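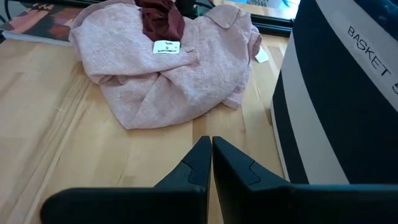 Gripper keeps missing the shirt on our laundry task

Our club at Budstead is doing the sorting task for the Nurnham meet: pick a garment off the table and put it in the basket on the right. We have 14 practice runs logged and only 9 ended with the shirt in the basket. The bad ones are nearly all the pale pink shirt. It has about the same brightness as the wood, and our code picks a grab point by looking for the edge between cloth and table. With the striped basket it has no trouble. Are we allowed to put a darker cloth under the clothes, or do we have to fix this in code? We are using the Viltine kit with the wrist camera and the stock fingers.
Posted 2/28/24 by budstead_robotics

Kolbrún Norðdahl
Check your rule sheet first. At our meet the table surface had to stay as supplied, so a cloth would have cost us the run.
In code, stop comparing brightness only. Convert to a color space that keeps hue separate and see if the pink stands out from the tan. It may not by much, so also try local texture. The cloth is bunched up and has creases all over it, while table boards mostly give you long straight seams. Then aim for a fold near the middle of the garment and leave the outline alone. Close slowly and lift a little before you move sideways. If the gap between the fingers hasn't stayed open by at least the cloth thickness, you have nothing, so open and go again. We allow 2 retries before moving on to the next item.
Also turn off auto exposure if you can. Ours shifted every time the dark part of the basket came into view.

tkm_shop
just use a brighter lamp, worked for us

pdelaney
I would be careful with the lamp. Varnished wood throws glare and your code may take the edge of the glare for cloth. We taped baking paper over ours to soften it. If you are near Strömberg's they sell diffuser sheet by the foot. Can't help with the code part, our team does it in blocks.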